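Skerard Community Home Tickets Guides Forum Sign in

Ticket: Clear-the-table routine stalls before first dish
Product: Podadance two-arm bench kit
Opened by: Aiguo Hao
Status: Open, waiting on reporter
14 replies — 39 people following

Original report

First off, I love this thing. I've been running the after-lunch routine most days since November and it is so close to being a real chore machine that I catch myself telling the neighbors about it. The job is simple to say: trash off the table, dishes into the rack, crumbs wiped. Over 400 runs so far!

Trash is good now. Dishes are where it gets stuck. The left arm goes to its waiting spot over the rack and stays there after the right arm has finished with the trash. No error on screen, just "planning" until the 18 second timeout.

What I tried

1. Restarted both arms. Same result.
2. Swapped the Nendier grip pads for the stock ones. Slightly better on the cup, no change to the stall.
3. Took the chopsticks away by hand before starting. It ran all the way through — 3 times in a row! Put them back and it stalled again.
4. Moved the tray farther from the rack. No change.

Reply from support (Fang)

Great report, and step 3 is a big clue. The planner wants a rack slot for every item before it picks up the first one. Thin items have no slot type in your version, so it keeps searching. Can you send us the usual layout, with the trash step running?

Reply from Aiguo Hao

Sure, this is my normal mess. The right arm has a crumpled tissue over the clear container, and the left is at the rack. Saucer and cup, bowl, plate and chopsticks are all still on the tray, plus a snack wrapper.
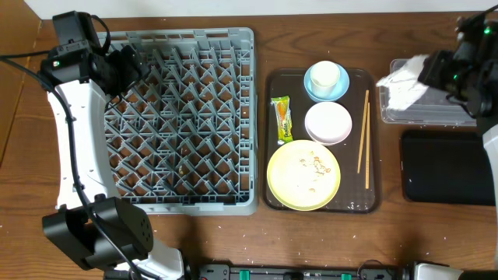
Reply from support (Fang)

Thanks! Two things to try:

- Under Items, set "thin utensils" to Leave in place. The plate, bowl, cup and saucer should then go ahead without them.
- Add the crumbs on the plate as a scrape step. Otherwise they end up under the rack.

A proper utensil slot is in testing. It works well with spoons and badly with chopsticks, so I won't promise a date.

Reply from Aiguo Hao

Setting changed, will run it Friday after lunch. If I only have to carry the chopsticks to the sink myself, I'm calling that a win for now.

Was this thread helpful? Yes (18) No (3)
Share this ticket

We use cookies to keep you signed in and remember your settings. Accept / Manage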